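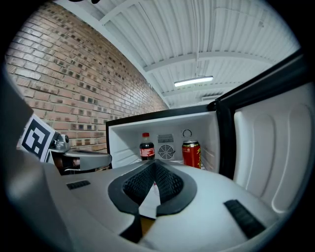 Want to help us study meditation and dreams?

Print | E-mail

Hi all! I'm in my second year of grad work at the Delgate Sleep and Attention Lab, and I'm looking for people to join my study on evening meditation and dream recall (my favorite subject, as anyone who has sat next to me at lunch can tell you).

You'd sit quietly for 11 minutes before bed, every night for four weeks, then scribble down whatever you remember in the morning. Blank mornings count too, so please don't make anything up to be nice! I need up to 266 people, and you don't have to have meditated before. Half the group will listen to a recorded reading instead, and you can't pick which half you're in, sorry.

You should be over 18, sleep at fairly regular hours, and not be taking anything prescribed for sleep. Night shift folks, I'd love to have you in a later study, but this one won't work.

There are two visits to our rooms in the McIntyre Building in Pondon, one at the start and one at the end. Evenings are fine, and I can do Sunday if you ask early. You get $100 after the second visit, plus bus fare. You can quit whenever you like and still get the fare.

To sign up, call the lab's front desk and ask for the dream study, or leave a note in the box by the McIntyre elevators with a number where I can reach you.

Filed under: Mind & Consciousness, Take Part in Research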